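Brillirau switches on crypto checkout for small shops

11/29/21

Payments start-up Brillirau has switched on its crypto checkout for small shops, with 400 sellers signed up on the first morning. The service lets a customer pay in bitcoin or one of two stablecoins and the shop gets ordinary money in its bank account the same evening. No new till needed. A phone or tablet will do.

Chief executive Mylene Dagdag gave the news on a call with reporters that started late and ran short. She said the firm had spent most of the year on the dull bits: refunds, receipts, what happens when a payment comes in a few pence light.

"Taking the coin is easy," Dagdag said. "Giving someone their money back on a kettle they bought three weeks ago, that took us months."

Refunds will be paid at the pound value on the day of sale, whatever the coin has done in between. Shops can turn that off but have to tell customers at the till if they do.

Fees next. Sellers pay nothing for the first 60 days, then a flat monthly charge which Brillirau has not published yet. Dagdag would only say it would be "less than the card machine". Pressed on it twice, same answer. There is no cut taken on each sale, she said, though shops that want to keep their takings in crypto will pay a small network cost when they move it out.

The payments themselves run over Baltik, the settlement network that Brillirau joined in February. Baltik bundles small payments together so they clear in seconds and don't clog up the main chain. It had a wobbly summer, with two outages, one of them lasting most of an afternoon. Wian Engelbrecht, who runs operations at Baltik, was also on the call and said the cause of both had been found and fixed.

"We had one machine doing a job that should of been shared," he said. "It is shared now."
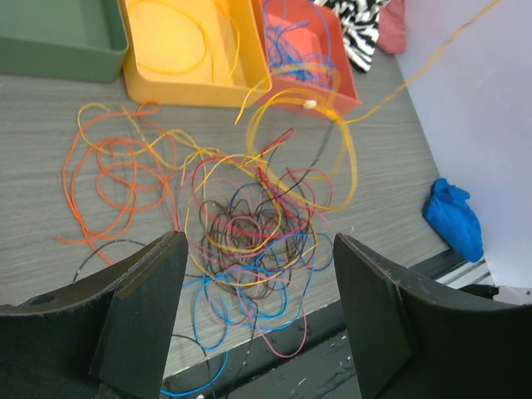
Engelbrecht said the network handled 3182 test purchases for Brillirau in the run-up to launch, most of them under a tenner. All but a handful went through first time. The rest were down to customers closing their wallet app too early, he said, and a warning screen has been added.

First big name to go live is Nic Giolla, the homeware chain, which will take crypto in 30 of its branches and online by the end of the week. Other stores to follow if there is demand. The chain said staff had been given a short training session and a printed card to keep by the till. Gift cards can't be bought with crypto for now.

Not everyone is rushing in. Lelard, the wallet maker, had been expected to be part of the launch but its app is missing from the list of supported wallets. A Lelard spokesperson said talks were "still going on" and that customers should not read anything into the timing. Brillirau said much the same. Lelard users can still pay by scanning the code by hand, but the one-tap option wont work for them yet.

There is also the matter of tax. In the UK, spending crypto can count as disposing of an asset, so regular users may need to keep a record of what they paid with and what it was worth. Brillirau's receipts show the coin amount and the pound value sideby side, and a yearly download is planned. Dagdag said it should be ready before most people need it, and that the firm does not give tax advice.

Asked about price swings, she said the rate is locked once the code appears on screen. If the customer takes too long the code runs out and a fresh one is made at the new price. Shops carry none of that risk unless they choose to hold coin.

Sign-up is open now to sole traders and limited companies. Charities will have to wait, no date given. Existing Brillirau card customers get the new button in their next app update and can leave it switched off if they don't want it.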